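Filed under: Workshop Help > Panels and Tops

Edge-Glued Pine Panels: Frequently Asked Questions

These answers cover the pine panels sold for tabletops, bench tops and shelving under the Huderlow name. Questions on hardwood tops and on the Plulari trestle legs are dealt with on their own pages.

What is the panel made of?

Solid pine throughout. Narrow boards are planed, glued edge to edge, and sanded on both faces. There is no core and no veneer. The same material runs from the top face to the bottom, so the panel can be cut, drilled, routed and re-sanded like any board.

Why are there joints in the middle of the boards?

Each strip is built up from shorter lengths. The ends are cut into interlocking fingers and glued before the strips are pressed into a panel. Finger-jointing lets the mill cut out large defects and still produce a full-length strip. On the face, a finger joint may show as one straight line across the grain, with the fingers visible only from the edge, or as a short zigzag. Both are normal and depend on which way the cutter was set.

Is the end joint a weak point?

For a tabletop or desk on a proper frame, no. For a long unsupported shelf, place the brackets so that a support falls near any group of joints, and keep the span within the figures on the load sheet supplied with the panel.

Why do neighboring boards differ in color?

They come from different trees, or from different parts of the same tree. Heartwood is darker and warmer, sapwood is paler. The mill sorts for strength and moisture content. It does not match color, except in the Fladis select grade, where strips are sorted by eye before pressing. New pine also darkens with exposure to light, and the contrast between boards usually softens during the first year. Objects left in one place will leave a paler patch under them. Move them now and then while the top is new.

Are knots a defect?

Sound, tight knots are permitted in the standard grade at any position, including next to an end joint. Loose knots and open holes are not. If a knot moves when pressed with a thumb, report it before the panel is cut. Knots can bleed resin through paint; seal them with two coats of shellac-based knot sealer first.

How should the panel be stored before use?

Flat, on at least 3 level bearers, indoors, with air reaching both faces. Leave it in the room where it will be used for a week before cutting. Do not lean it against a wall or leave it face down on a concrete floor. A panel with one covered face will cup.

How do I fix it to a frame?

Use slotted brackets or wooden buttons. Pine expands and contracts across the grain with the seasons and hardly at all along it. Screws driven tight through fixed holes along both edges will sooner or later split the panel or open a glue line. Place the slots so that the screw can travel across the grain.

Which finish is recommended?

Hardwax oil or water-based varnish for tables, oil alone for a bench that will be resurfaced. Sand to 120 grit, wipe off the dust, and treat both faces and all edges with the same number of coats. Leaving the underside bare is the most common cause of warping reported to us.

How easily does the surface mark?

Easily. Pine is a softwood, and a dropped screwdriver or a dragged clamp will leave a row of small nicks. Finish has little effect on this. Oil leaves the wood as soft as before, and varnish adds only a thin film that dents along with it.
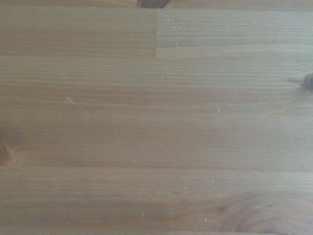 Fitzgerald wrote in to say that steaming works on pine dents provided the fibers are crushed and not cut: a damp cotton cloth over the spot, an iron on medium for a few seconds at a time, then a day to dry before any sanding. On a varnished top he had no success until the film was scraped back first.

We agree with that procedure for oiled or bare panels. Test it on the underside.

Can a marked top be resurfaced?

Yes. Start at 120 grit with a random orbital sander, work evenly over the full face, and go back over it by hand along the grain. Do not concentrate on one dent, as this leaves a hollow that shows in low light. Shallow scrapes normally come out in the first pass. Re-coat the same day if possible.

Can the panel be used as a cutting surface?

It is not intended for that. Knife cuts sever the fibers and will not steam out. Use a separate board.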